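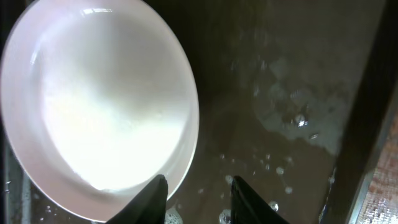

We use cookies to remember your language and reading preferences. Accept | Manage settings

Section 3. Running the Dishwashing Demonstration on an Open Day

Section 2 covered mounting the arm and leveling the stand, so by now you should have a machine that holds still and a sink that drains. What follows is the order of work we settled on at the Brurville open day in June, when 98 people came through between lunch and closing and nearly all of them wanted to see the bowl go in the water. Please read the whole section once before you fill anything.

3.1 Before the doors open

1. Plug the sink and fill it a little less than halfway with lukewarm water. Add one small squirt of dish soap – one really is plenty.
2. Run the Madigan start-up check from the touch panel and wait for the steady green light.
3. Open and close the gripper twice with nothing in it. Wipe both fingers with a dry cloth.
4. Load the saved routine called Gevholm 901. The older routines were written for plates and will reach too low for a bowl.
5. Put the practice bowl in first and save your good one for visitors.

Note: Barbara Marciniak, who wrote the bowl routine, likes to start with a white glazed bowl, and we have come around to her way of thinking. It shows up nicely against cloudy water, even for folks standing at the back.

3.2 With visitors present

1. Ask everyone to stand behind the floor tape, and give the little ones the front row.
2. Press START and let the arm take the bowl by its rim, one finger on each side of the wall. Talk people through this part slowly, as it is the piece they will ask you about later!
3. Let the arm tilt the bowl and carry it through the rinse. Keep your own hands out of the sink the whole time.
4. When the panel reads HOLD, invite questions. The arm will wait there until you press CONTINUE.
5. Have a helper with a towel ready at the rack, and keep a second towel on the floor.

CAUTION: If the bowl slips, press STOP and leave it where it lies. Do not reach in until the arm has parked and the light has gone out. Soapy water can hide a chipped edge very well.

CAUTION: The gripper fingers may go under water up to the second joint line and no farther.

Note: Change the water when it turns too murky to see the plug. At Rorkasgate, Vlastimil Šťastný let it go a bit longer than that and spent a good while fishing for a teaspoon, which the children enjoyed very much.

3.3 Closing up

1. Press PARK, then switch off at the wall.
2. Drain the sink and rinse the fingers under the tap.
3. Write the cycle count from the panel in the log. Ours stood at 1,543 when we packed up, and the finger pads are still the first set.

Contact the demonstration desk | Copyright Rorkasgate | Back to top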